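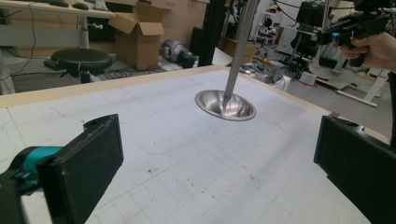

M. Okafor-Lind
Analyst, customer data group, Lambrechts

4th February

Dinner receipts model, second pass. Picking up from the Plukinen export, which finally came through complete. 254 restaurants and cafes on the list, 131 with enough posts to be worth scoring. Rest parked in the "thin" folder, don't delete, may want them in May.

Loaded everything into Flillex before lunch. Import choked on the accented names again – same fix as before, resave as UTF-8 and drop the second header row. Should really write that into the setup notes. Did not write it into the setup notes.

Main question today: do people who post about a place before going spend more than people who only post after? Old model lumps them together. Split them by time stamp against the card data. Problem is that plenty of posts have a time but no visit attached, so "before" sometimes just means "talked about it once and never went". Took those out. Then put half back in, because taking them all out killed the small towns completely.

First run: before-posters look like bigger spenders. Nice chart. Too nice. Checked and the steak places were doing all the work. Without them the gap shrinks to almost nothing for weeknights, still there for weekends. So probably birthdays and such. People plan a birthday, talk about it, spend more. Not much of a discovery but a client could use it.

Second run with party size as a control. Party size is a guess in this data (main courses on the bill), and it falls apart for anywhere that does sharing plates. Left it in, flagged it. Anyone reading the table please read the flag.

Stulumon want the dashboard to show one score per customer. I still think one score is a bad idea. A person who goes out twice a month and spends little is a different animal from one who goes out once a year and orders the expensive wine, and averging them tells the owner nothing. Going to send two columns and see if they complain.

Duplicates: 11 accounts turned up under two handles each. Merged by hand. Someone needs to make a rule for this before the next city, I am not doing it by eye again.

Wording for the report – keep "likely to return" out of it. We have no return visits past the end of 2025, so can't claim it. "Mentioned again" is fine, thats what we measured.

To do:
rerun weekends without the hotel restaurants
ask Plukinen what "status 4" means, it is on a lot of rows and not in their key
fix axis labels, still says test
lunch spend seperate from dinner, currently summed
back up the merge list

Left the weekend job running on the old machine, please don't restart it.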